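车友会通讯 四月号 试驾与保养栏

格鲁尼亚旅行版开了一个冬天:底盘、轮胎和那台柴油机

去年九月,编辑部把一辆二手的Grernia旅行版接了回来,打算开过整个冬天再写。车是2.0升柴油机,手动六挡,前轮驱动,从Tadstead的一位会员手里买来,保养记录齐全,前任车主每次换机油都留了收据。到4月25日截稿为止,它跑过高速,跑过山路,也在城里堵过不少早高峰。下面是用下来的情况。

先说底盘。这个车型当年的口碑分成两派,喜欢的人说它稳,不喜欢的人说它沉。两边说的是同一件事。前悬挂的弹簧偏硬,减振器的回弹阻尼也调得重,过减速带时第一下比较生,第二下就收住了。高速上变道,车尾跟得很干净,没有多余的摆动。低速过坑洼时,后排乘客会有意见,坐在后轴正上方的人感受最明显。后备厢装满以后反而好一些,装了两箱工具和四条轮胎去Grube的那一趟,是整个冬天坐起来最舒服的一次。

转向是液压助力。冷车刚起步时方向盘偏重,开几公里之后恢复正常。中心位置的虚位不大,在省道上连续打小角度时,手上能感觉到路面的变化。缺点是回正慢,出了窄弯要自己带一把。会员Hannelore Kasten开过同款的汽油版,她认为汽油版车头轻,转向明显灵活,柴油版在下坡弯里需要早一点收油。我们后来专门在同一段下坡路上试过,确实如此,入弯速度稍高,前轮就开始往外推,松油门以后能拉回来,但是需要时间。

再说轮胎。接车时装的是一套四季胎,花纹还够,侧壁已经有细小的龟裂,十一月就换掉了。换上的是Telteo冬季胎,尺寸与原厂一致。雪地上的牵引力没有问题,带坡度的停车场也能正常起步。湿地刹车比原来那套短,这一点几位轮流开车的编辑看法一致。干燥路面上胎块偏软,急打方向时有一点滞后,高速噪声也更大。气温回升以后,这种软会越来越明显,所以三月底就换回了夏季胎。

换胎时顺便查了四轮定位。右前轮的前束偏了一点,调整之后,直行时方向盘略微向左的毛病消失了。定位做完,技师建议把后桥的两个橡胶衬套也看一下,检查结果是表面有老化,还没有开裂,可以再用一段时间。这个衬套是这一代车型的常见更换件,买二手的会员最好在看车时趴下去看一眼,拿手电照衬套靠车头的那一侧。
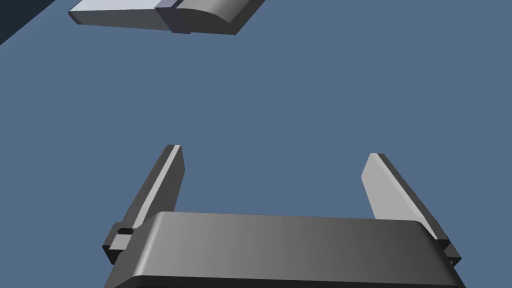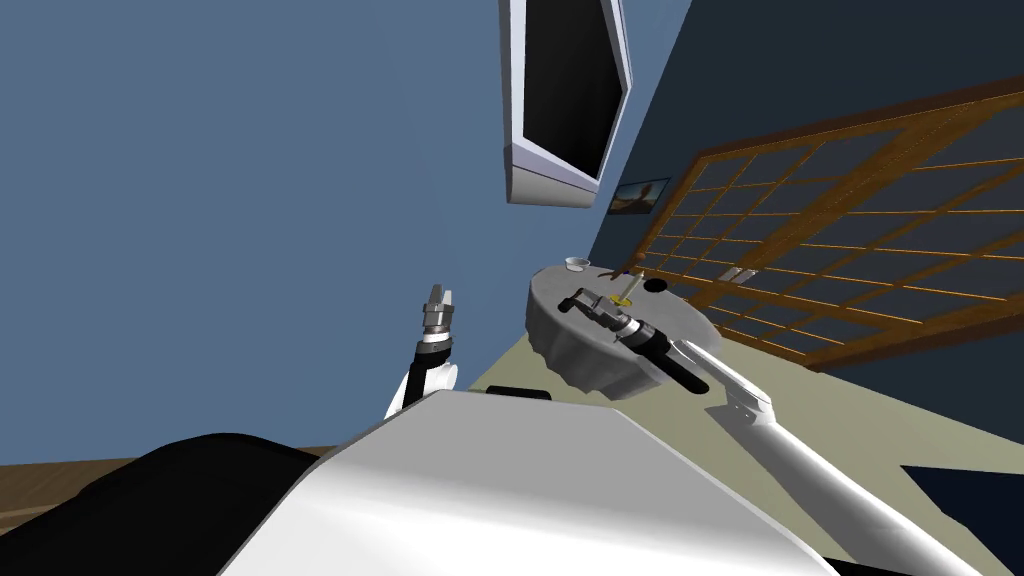
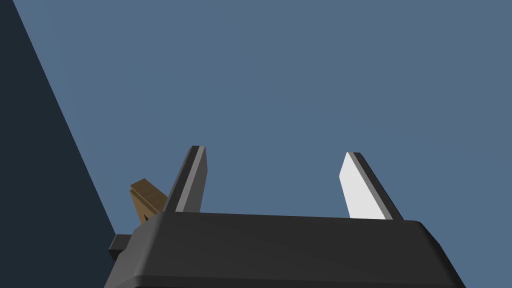
发动机方面,整个冬天没有抛过锚。冷启动时预热时间比汽油机长,仪表上的预热指示灯熄灭后再打火,一次就着。怠速声音大,站在车外听得很清楚,关上门以后还算可以接受。扭矩来得早,一千八百转以后就够用,五挡在乡间公路上超车不必降挡。过了三千五百转就只剩声音了,没有必要往上拉。

油耗记录是Ehsan Sial整理的,他每次加满都记里程。高速为主的几箱油表现最好,城里短途最差,两者相差比我们预想的大。短途的问题还在于颗粒捕集器。连续两周只跑市区之后,仪表上亮过一次提示灯,随后上高速以四挡保持较高转速跑了二十多分钟,灯自己灭了。每天只开几公里上下班的会员,不太适合买这台柴油机,汽油版更省心。

变速箱的挡位清楚,行程偏长。二挡在冷车时有些涩,急着推会有轻微的抵触感,稍微停一下再进就顺了。换过变速箱油以后情况有改善,没有完全消失。离合器踏板的结合点偏高,堵车时左腿会累。查过前任车主的记录,离合器片没有换过,按现在的状态看,打滑的迹象还没有出现,在六挡低转速时全油门试过几次,转速和车速是同步上升的。

刹车换了前轮的盘和片。旧盘边缘已经磨出台阶,高速轻踩时方向盘会抖。新盘装上之后,头200公里按惯例轻踩磨合,没有做急刹。现在踏板前段的力度比较线性,后段偏硬。后轮的刹车片还有余量,准备留到秋天和冬季胎一起处理。

这几个月的花费列在这里,配件价按发票,单位都是欧元,不含轮胎:

四轮定位,88
变速箱油及人工,102
前刹车盘和刹车片一套,167
机油、机滤和空滤,自己动手换的,收据没有找全,不计入

车内没有太多可写的。座椅侧面支撑够,腰托调节的旋钮藏得深,要开着车门才够得到。暖风出热慢,这是柴油机的通病,冬天早上出门,后窗除霜比前窗快。驾驶席车窗升到顶时有一声响,涂过密封条润滑剂后安静了。收音机的旋钮掉漆,不影响使用。后备厢的遮物帘卷不回去,拆开看是里面的弹簧脱了钩,重新挂上就好。

有会员来信问,同样的钱是买这辆,还是买年份更近、尺寸小一级的掀背车。这要看用途。经常跑长途、常常装东西的,旅行版的空间和高速稳定性有实际好处,后排放倒后地板基本是平的,自行车拆了前轮就能放进去。主要在城里停车的,这辆车的车身长度会带来麻烦,转弯半径也偏大,Tadstead老城区的地下车库我们就倒过两把才拐进去。

还有人问拖车的事。我们这辆装了原厂拖钩,前任车主偶尔拉一辆小型平板拖车。拖车时后悬挂会下沉,前轮的抓地力跟着变小,湿滑路面坡道起步容易空转。如果打算经常拖东西,可以在选车时找带后桥自动水平调节的版本,数量少一些,配件也贵一些。

接下来这辆车还会继续留用。夏天的计划是换后桥衬套,再把空调管路检查一遍,压缩机吸合时有轻微的皮带声,暂时判断是张紧轮。开同款车的会员如果换过张紧轮,请把用的配件品牌和里程写给编辑部,汽油版和柴油版请分开注明。

下期本栏写Grube山路上的刹车油温度测试,参加的几辆车已经定下来了,报名截止,只想到场观看的会员可以直接来,停车请用山脚下的砂石停车场。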